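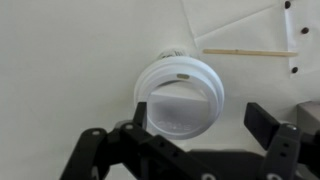

Takeaway cups for a market stall, how many do I order?
Posted by Maricel Dimaculangan, 8th June

Hi all! My sister and I have got a spot at the Flimdale market next month selling coffee and lemon slice (her recipe, my labour). I've never bought cups in bulk and the cartons are enormous. The organiser reckons we might see 260 people through on a fine morning, but surely they won't all want coffee? I also can't work out if I should get two sizes or stick with one. We've got a tiny hatchback and my garage is already full of camping gear, so I'd rather not end up with cups until I'm ninety.

Soledad Benavides
One size, definitely. We ran two sizes our first season and spent half the morning hunting for the right lid. Check the rim measurement in millimetres when you order, as an 8 oz cup from one supplier won't always take the lid from another. I'd allow for a third of the crowd having a hot drink and then throw in a spare sleeve of 50. Buy a few more lids than cups too, you'll drop some on the grass. And ask your council what they accept in the green bin before you pay extra for compostable ones, ours won't touch them.

Rhydian Samuel
depends on the weather mate

Imani Blackwood
Agree with Soledad on the one size. We knock 30 cents off for people who bring their own mug and we get a fair few regulars doing it now, so our cup order has shrunk a bit. Put the sign at the front of the queue though, ours was next to the till at first and everyone had left their mug in the car! What's in the lemon slice, is it the condensed milk kind?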